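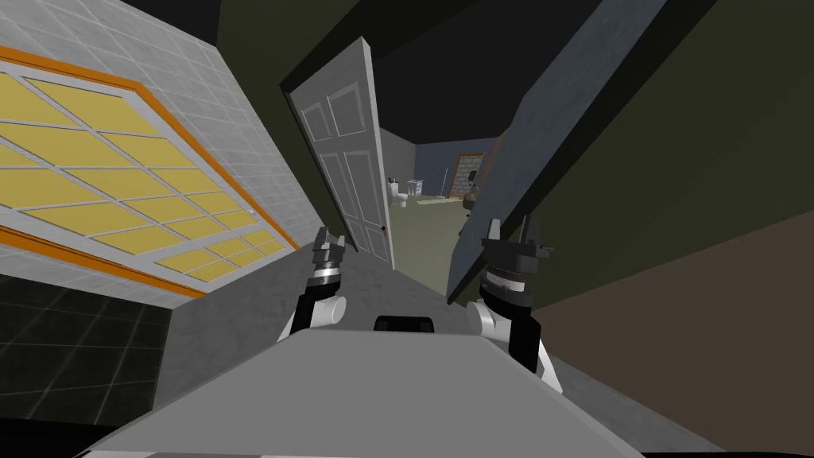 Onboard view in simulation: the two-armed robot facing an open doorway, with a bathroom beyond. Rendering: Skokorton.

Doorways take up more of the program's time than any other part of the simulated home. The head of data collection at Skokorton, who spoke with us at the group's office in Ititau, did not seem troubled by this.

"People expect us to talk about picking up cups," the head of collection said. "Much of our work this year has been getting a robot with two arms from one room to the next without touching the door."

The project, named Sito, gathers examples for a learning system entirely in rendered houses. An operator drives the robot through a task by remote control, and the software stores the view from the robot together with the position of every joint. By the end of June the collection held 1103 accepted runs, of which 400 include at least one doorway.

Wall colors, tiles, doors and furniture are changed between houses. "If every bathroom had the same door, the system would learn that door," the head of collection said. "We want it to meet a paneled door and a flat one and treat both as doors."

Not every run is kept. Reviewers set aside 192 in the last round, most of them for contact between an arm and a door edge. Those runs are stored separately under a failure label. Asked whether they would be used in training, the head of collection was careful. "Some of them, later. We have not settled how."

Operators receive two weeks of practice before their runs are counted. The tilted views are the hardest part for newcomers, according to the head of collection, and the written guide asks them to pause before crossing a threshold and check both grippers.

The runs are to be tested next on a physical machine at the Karpenko site, where 79 trials are planned. "The floor there is not perfectly level," the head of collection said. "We have asked them to leave it that way."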